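3.2 Lint and pilling on dark knits
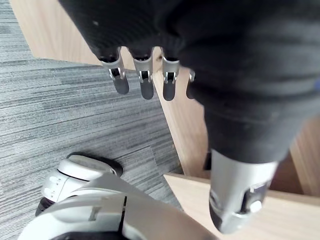 Figure 4. Black knit with fine ribbing; a few light specks of lint on the surface.

Why do dark knits need brushing more often than pale ones? Pale fibres stand out against a dark ground, so the same amount of lint is noticed sooner and the garment is judged dirty while it is still fit to wear.

We asked 16 households to keep a diary of how they looked after their dark knitwear during April. Fourteen returned it complete. Most brushed a garment just before putting it on, and two did so only after washing. Storage made less difference than we had expected – folded and hung items were brushed equally often. Naseri and Rashti coded the entries separately and settled two disagreements by going back to the diary text. Pilling was recorded under its own heading, as several people used "fluff" for both.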